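Ship manifest shows two different ages for same woman – which one do I trust?

Asked by Rosaura Palomino, Aug 21, 2021

Working on my great-grandmother's line, stuck on her arrival. Family story says she came over at 17 with an older brother. The passenger list has her at 22, traveling alone. Same village, same ship, last name one letter off. Then the census ten years later makes her 27 again, so back to the younger age. Im going in circles.

The ship was the Davstead if that helps anyone. Manifest page is 117, line 6. I only have the index version, not the scan. Do I go with the census or the ship??

Wilmer Mamani

Get the scan first. Seriously. The index is somebody typing what they thought they saw, and a 17 with a fancy tail on the 7 gets read as all kinds of things. Same with the last name.

Also look at the lines above and below hers. Brothers and sisters got split up on the page all the time, men on one sheet and women on another. I found my grandfather's sister up to 6 pages away from him, same ship, same day. So "traveling alone" in the index doesnt mean much.

If the scan really does say 22, keep both ages in your file and note where each came from. Don't pick one yet.

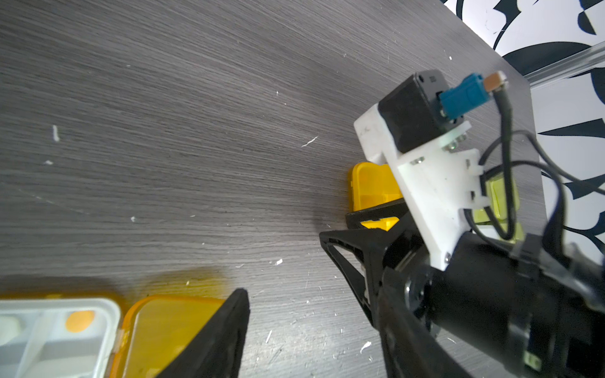 Fredy Paucar

People lied about their age. Mine did.

Maritza Arboleda

Agree with Wilmer on the scan, but don't stop there. Few more things to try –

Naturalization papers, if she ever filed. Usually a full birth date, and sometimes the ship name too, so you can check you even have the right woman. Two cousins with the same name from one village is very common, I lost most of April to that.

Church records back home. A baptism beats any census. The census taker may have talked to a neighbor, or a kid, or whoever opened the door.

Marriage license. Ages on those wander too, but the parents' names are what you want.

And a young woman adding a few years before boarding, that happened plenty. Could be her, could be the clerk. Write down every age with the year next to it and see which birth year keeps coming up.

Post the scan when you have it, happy to take a look at the handwriting.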